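17/07/2021

Kemard questions claims for 'self-dissolving' stitches

Patient group Kemard today asked suture maker Garau to publish the trial behind its claim that Flirkotwood thread leaves no scar. The trial is said to cover 3000 patients. We have seen 3 pages. 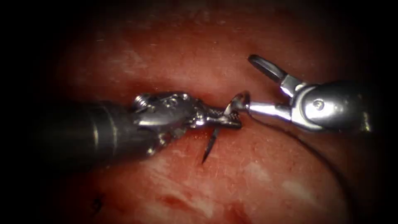 Garau's brochure talks a great deal about comfort and very little about healing. A curved needle held in metal jaws looks precise enough — but the needle is not what patients are being asked to pay extra for.

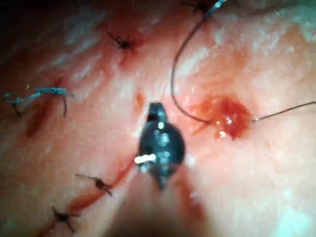
Close view of tissue during suturing.

Kemard wants an answer by November. Enquiries: Kemard press desk.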